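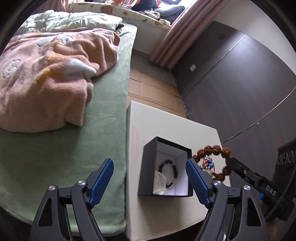
A bracelet should have one box, and the box should have room for one bracelet. I have held this view for long enough to be tedious about it, and the usual objections have not moved me.

The first objection is space. A square gift box takes up more of a drawer than a bracelet needs, and anyone with a dozen strings of beads will soon run out of drawer. The answer is to own a smaller box. Mine have an inside width of 90 mm, and a beaded bracelet of ordinary size lies flat in that as a loop, with no bead resting on another. A depth of 45 mm is ample. Anything deeper invites a second layer, and the second layer is where the trouble starts.

Beads wear at the hole. Most bracelets are strung on elastic cord, and the cord fails where the edge of a drilled bead rubs it. Tangling makes this worse. Two bracelets left together will work through each other, and the owner separates them by pulling. A tassel or a metal charm is a further hazard, as the threads catch on whatever lies beside them. Large seed beads with a rough surface should never share a box with polished ones.

The second objection is that a tray with compartments does the same job. I used a Famico tray for one winter. It had 8 compartments and a single lid, so taking out one bracelet meant exposing all of them to dust, and the dividers were low enough for a tassel to trail over into the next space. I went back to boxes.

On plastic bags I am less strict than I was. A small clear bag is useful for transport, and for keeping spare beads with the piece they came from. It should be dry, and it should be folded. Stuffed in loose, it takes up the room the bracelet needs and pushes the loop out of shape. Clernex sells a resealable type that folds flat – I have no complaint about it beyond the price of a pack.

Lining matters less than sellers suggest. White shows dirt and shed dye early, and early is when one wants to know. Dark velvet hides both.

There remains the cost. I bought my last set from Adeleke, 139 boxes in a trade carton, far more than I could use, and gave most of them away. Several came back to me at Christmas with socks in them. The remainder are stacked by the bed, lids on, labelled in pencil on the underside.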